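Widoプロジェクト 活動報告書
双腕ロボットの「止まらない右腕」を追いかけた記録
Partanen班

1. はじめに

私たちPartanen班は、2本の腕で机の上の物をつかみ、決めた場所へ移す「Wido」という課題に取り組んできました。最初の計画では、この報告書はつかみ方の成功率を比べる内容になるはずでした。ところが8月の連続運転中に右腕が指令どおりに止まらないという不具合が起き、そこから先はほとんど全員がその原因調査にのめり込むことになりました。結果としてテーマは大きく変わりましたが、半年でいちばん勉強になったのは間違いなくこの期間です。同じような装置を使う後輩の役に立つよう、うまくいかなかった試みも含めて書いておきます。

2. 装置とソフトウェアの構成

作業台は黒い布で囲い、中央に白いボードを置いています。左右の腕は向かい合わせに取り付け、ボードの上で動作範囲が重なります。この重なりがあるから物の受け渡しができるのですが、片腕が遅れたときに危ないのもこの部分です。

腕を動かす制御プログラムをGidau、動作と通信を記録するプログラムをClisarierと名付けました。どちらも班で書いたものです。Gidauは上位側から目標速度を受け取り、1000 Hzの周期で各関節へ指令を出します。Clisarierは同じパソコンの上で動き、指令値、関節角度、手首カメラの映像をまとめて保存します。今思えば「同じパソコンの上で」が大きな伏線でした。

3. 何が起きたか

連続運転を始めて889回目の動作でした。左腕は予定の位置で止まったのに、右腕だけが下降を続け、ハンドの先がボードに当たりました。監視役がすぐに非常停止を押し、腕は止まりました。けが人はいません。ボードには浅いへこみが残り、右ハンドの指先の取り付けが少しずれました。

音がしたときは本当にびっくりしました。コツン、というより、ゴッ、という低い音です。右腕の近くに手を入れている人がいなかったのは、運転中は囲いの中に手を入れないという決まりを守っていたからですが、正直に書くと、前の週には物の位置を直そうとして動作の合間に手を伸ばした班員がいました。この点は7章でもう一度触れます。

画面にはエラーが一つも出ていませんでした。Gidauの表示は最後まで「正常」のままです。これが調査を難しくしましたし、同時に俄然面白くもしました。

4. 最初に疑ったこと(全部外れ)

(1) モータの過熱
長時間動かしていたので真っ先に疑いました。記録された温度に異常はなく、停止直後に測り直しても左右の差は見つかりませんでした。

(2) 手首まわりの配線
腕が動くとケーブルも一緒に動くので、引っ張られて接触不良になったのではと考えました。手で揺らしながら通信を見張りましたが、途切れません。コネクタを挿し直しても挙動は変わりませんでした。

(3) 目標位置の計算ミス
右腕に「もっと下まで行け」と間違った指令を出したのでは、という説です。889回目の入力をGidauに読み込ませ、腕をつながずに計算だけをやり直しました。結果は正しい高さで停止。ここで一度、全員で頭を抱えました。

5. 再現実験

原因が分からないまま使い続けるわけにはいかないので、速度を落とし、下降の下限をボードより高く設定したうえで再現を試みました。置く物や並べ方で映像の保存量が変わる可能性もあると考え、作業台の上の物を入れ替えながら行っています。条件は次の要素を組み合わせた8通りです。

・映像の保存をするか、しないか
・左右の腕を同時に動かすか、交互に動かすか
・物を置くか、置かないか 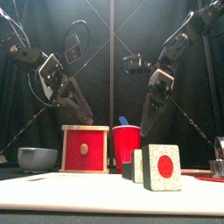 左のハンドは赤い箱の上、右のハンドは赤いカップの後ろ寄り。

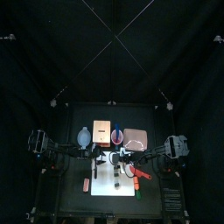
6. 原因

再現できました! 映像を保存しながら両腕を同時に動かす条件でだけ、右腕の停止遅れが出たのです。物の有無では差が出ませんでした。映像を保存しない条件では、何度繰り返しても一度も起きません。夜の9時過ぎに右腕がすうっと行き過ぎたとき、不具合なのに拍手が起きました。

Clisarierの記録とGidauの内部時刻を突き合わせると、映像ファイルを切り替える瞬間に、上位側から右腕への指令が途絶えていることが分かりました。ディスクへの書き込みが終わるまで、指令を送る処理が待たされていたのです。

では、指令が来ない間、Gidauは何をしていたのでしょうか。答えは「最後に受け取った速度をそのまま出し続ける」でした。下降中に途切れれば下降を続けます。プログラムから見れば、毎周期きちんと値を出しているので「正常」です。エラーが出なかった理由もこれで説明がつきました。

左腕で起きなかったのは、指令を左、右の順に送っていたためです。書き込みの待ちは左の送信と右の送信の間に入っていました。試しに順番を逆にすると、今度は左腕が遅れました。この確認実験は班の中でいちばん人気があり、予定より多く繰り返してしまいました。

4章の(3)で計算だけをやり直しても見つからなかったのは当然です。入力の値は正しく、届く時刻だけがおかしかったのに、私たちの再計算は時刻を無視して値を順に流し込んでいました。

7. 対策

・Gidauに途絶監視を入れた。指令が決めた時間内に届かなければ速度をゼロまで下げ、画面に警告を出す。復帰には人の操作が必要。
・Clisarierを別のパソコンへ移した。書き込みが遅れても腕の指令には影響しない。
・下降の下限を左右それぞれに設定し、上位側の指令にかかわらずGidau側で必ず守るようにした。
・物を置き直すときは、動作の合間であっても駆動電源を切る。切ったことを声に出して確認してから手を入れる。
・運転の前に、わざと通信線を抜いて両腕が止まることを確かめる。

最後の「わざと抜く」試験は、最初は少し怖かったです。やってみると両腕がそろって減速し、ぴたりと止まります。見学に来た1年生にも好評でした。

対策後、映像を保存しながら両腕を同時に動かす条件で2000回を超える連続運転を行い、行き過ぎは一度も出ていません。途絶監視の警告は数回出ており、いずれも腕は停止しました。警告が出た原因はまだ調べきれていません。ネットワーク機器の側を疑っています。

8. 反省点

運転前の点検表には、ケーブルの固定、ねじの緩み、非常停止ボタンの動作が並んでいましたが、「指令が来なくなったらどうなるか」という項目がありませんでした。非常停止は人が押して初めて効くものです。今回は監視役の反応が早くて助かりましたが、そこに頼る設計のまま長時間運転に入ったのは班全体の判断の甘さでした。

また、Clisarierを後から付け足したとき、腕の動きに影響がないかを短時間しか試していません。ファイルの切り替えが一度も起きない長さの試験だったので、問題が見えるはずもありませんでした。追加した機能の試験は、その機能がひととおりの動作を終える長さで行うことを次の班に引き継ぎます。

9. 今後

当初の目標だったつかみ方の比較は、簡単な予備実験までしか進んでいません。ただ、時刻のそろった記録が取れるようになったので、受け渡しの瞬間に左右の腕がどれだけずれているかを細かく調べられるようになりました。予備実験のグラフを見ただけでも、持ち替えの直前に右腕が小さく揺れている様子が分かり、すでに気になって仕方がありません!

引き継ぎ資料として、Gidauの途絶監視の設定手順、通信線を抜く試験の記録用紙、889回目の動作の全ログを共有フォルダに入れてあります。ログは時刻の列を消さずに読み込んでください。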